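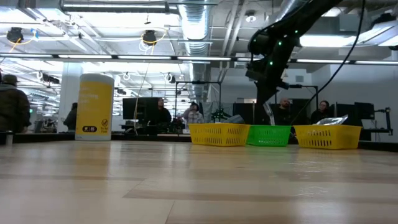 Three baskets, two colours, one long table.

I have been suspicious of basket people for years. You know the type. Everything in the house goes into a tub, the tub gets a colour, and suddenly they're organised. My view has always been that a basket is a drawer with no front, and that you end up with the same junk, only now you can see it through the slots.

So when Aiman Setiawan told me the yellow-green-yellow arrangement would change how I sort things, I asked what the colours meant. Yellow is for stuff that stays, he said, and green is for stuff you haven't decided about. And the other yellow? Also stays. I asked why you'd need two of the same and one slightly smaller in the middle, and got a long answer about Stutgate, where he used to work and where they apparently did it this way on every bench. I wasn't convinced then and I'm only partly convinced now.

I'll give them this much. The perforated sides are good. Crumbs and grit fall out when you lift one, and they rinse under the tap in no time. The plastic feels a bit thin at the rim, but I've paid more for worse. Mine came from Hivard at $8 each, and I refuse to believe the fancy ones are any better.

What I don't buy is the idea that sorting by colour saves time. I tried it at home on Saturday with the hall cupboard. By lunch the green basket was full to the top and both yellows had a glove in them. Undecided is where everything goes if you give it a place to go. Octavio Montecinos reckons you should make the green one smaller still, so it fills up faster and forces your hand. Maybe. I've seen what he keeps in his garage.

I'm giving it until the end of September. The hall cupboard still won't shut.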